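## 5. Placing the table and stool

1. Choose a clear stretch of wall. Keep the table away from radiators and out of direct sun.
2. With a second person, lift the table by both cabinets and set it down with its back to the wall. Do not lift it by the curved top.
3. Check that the top is level. If it rocks, turn the adjusters under the cabinets until it stands firm.
4. Slide the stool into the knee space between the cabinets – lift it slightly so the feet do not scratch the floor.

**Note:** the stool is supplied with the Rundside table (part 2736). Replacement cushions are ordered separately, part 511.

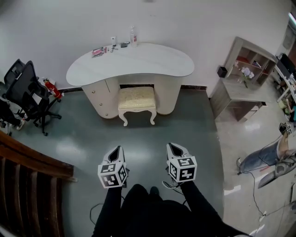
*Fig. 27. Table against the wall, stool in the knee space, small items kept to the back of the top.*

5. Put bottles and other small items along the back edge. Leave the front clear for use.

**Caution:** wipe up nail varnish remover at once. It will mark the painted finish. Do not sit or stand on the table top.

Tighten the cabinet knobs by hand after the first week.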